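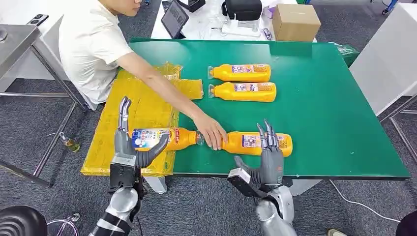
Kimutai Rotich wants a two-armed robot for the packing room by February, and I'm the one who has to say what it will cost. The quote from Storketside came in last week. It's four pages long and two of those are photos.

My trouble is with what the quote leaves out. The hands are listed as a separate item, and so is a second set of hands, which tells me something about the first set. Training hours are billed in blocks. I asked how many blocks a job like bagging drinks would take and was told it depends. On what? On the bottle, the bag, the light and how patient we are.

Then there's the person. At every demo I've been to, somebody is standing close enough to reach in and move things. Fine, that's how you teach a machine. But it's a wage, and it isn't on anyone's spreadsheet. Kipchumba Bakilana put in 323 hours next to the Duvico unit at our other site before he got his old job back, and that one only had to lift lids.

We pack 1736 bottles on a decent shift. I asked Storketside for an hourly rate and got a video, sped up, with music. Wena at least sent numbers, poor ones (almost 300 a shift), and I trust them more for it.

So my line in the budget is for a rental, 2 months, with our own bottles and our own bags on our own table. Kimutai thinks I'm stalling. Maybe I am. Lim is supposed to send rental terms before the next meeting, and I've asked them to put the hands in the price.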